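3.2 Surface condition of painted walls in the rented rooms

The second group of observations concerns the interior walls. In the three buildings in Boltenow, all rooms were painted with the same matte white paint before the tenants moved in, and the paint was not renewed during the study period. The walls were inspected two times, first in June and then again after 12 months. Both inspections followed the protocol of Ševčík, which was prepared for the Veseo housing survey and which we shortened for our purpose.

The protocol divides damage into marks (color change only) and scratches (loss of paint). In practice the border between them is difficult to draw. A dark line can be rubber or dirt lying on the paint, and only wiping with a wet cloth can decide it. For this reason we kept a third class, "undetermined line", for every line which was recorded before wiping. Most lines on the white walls are thin and gray, and their darkness often changes along the length, as in Figure 2.
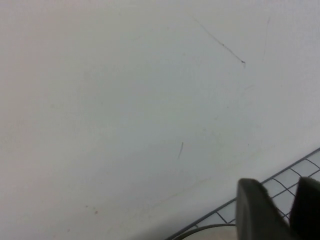
Figure 2. White matte wall with a long diagonal line, darker toward its lower right end, and a short dark gray streak.

From the 36 rooms in the sample, 10 were excluded because the tenants had repainted at least one wall by themselves. This is a considerable loss, and it is probably not random - tenants who repaint may be the ones whose walls were in the worst condition. The values in Table 4 should therefore be read as a lower limit.

The tenants were also asked how much the condition of the walls disturbs them. The answers had only a weak relation to the inspection results. Several tenants in the Ruddock building described their walls as "fine" although the inspector had given them the lowest grade, and the opposite case occurred too. We suppose that the direction of daylight plays a role here, as fine lines become more visible when the light falls along the wall. This question was not part of our design and we return to it in Section 5.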